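Okay, arm thread. It lives on my kitchen counter now and I've stopped pretending that's temporary. I named it Bodia and I am having the best time with this thing!

Quick catch-up if you're new: hobby arm, two fingers, small camera on the wrist so it sees whatever the fingers see. I did the wiring in July. The software is my own mess plus a grasp planner called Drarnutine that a friend shared with me.

The current job is sorting candy from a tray into zip bags. Sounds easy, right? Clear plastic is the hardest thing I've asked it to deal with. The depth readings go straight through it and land on whatever is behind.
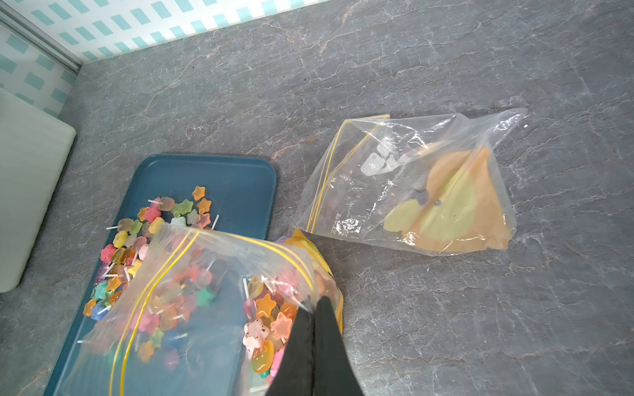
Josphat Laizer: have you tried going in low and pinching a corner, skipping depth completely? Mine got way better on bags once I let it close until the motor current jumped.

Josphat, YES, trying this tonight. I've been babying the grip because I was scared of ripping the plastic. The current reading is already in my logs, I just never used it for anything (700 lines of code and I forgot the most useful number).

Update, a bit after 9 pm. Rewrote the close routine so it stops on current. It took 3 tries to find a threshold that didn't quit early. Ran 25 grabs on an empty bag and I was grinning like a kid the whole time.

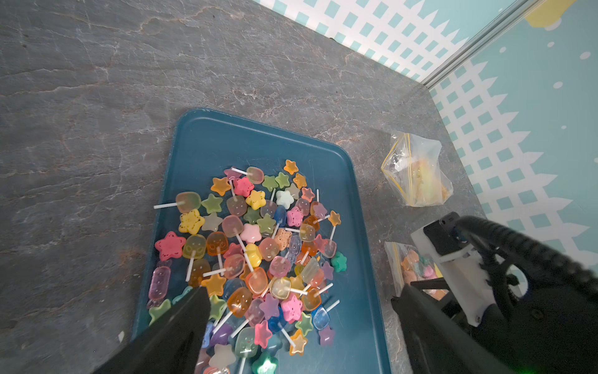
Next up is the picking planner, and I've rewritten the scoring part twice already. The old version went for the middle of the biggest blob, fine for blocks, useless for a heap. With lollipops the sticks point every which way, so I want it to look for a stick poking out near the outside and work inward from there. The stars are my favorites to test on because the points give the camera nice sharp corners. The ones with little smiling faces I feel slightly bad about squeezing.

Also swapped the finger pads for softer ones. About 2 hours of printing and so worth it. Will post the pad file once I clean up the screw holes, they're a little tight on one side.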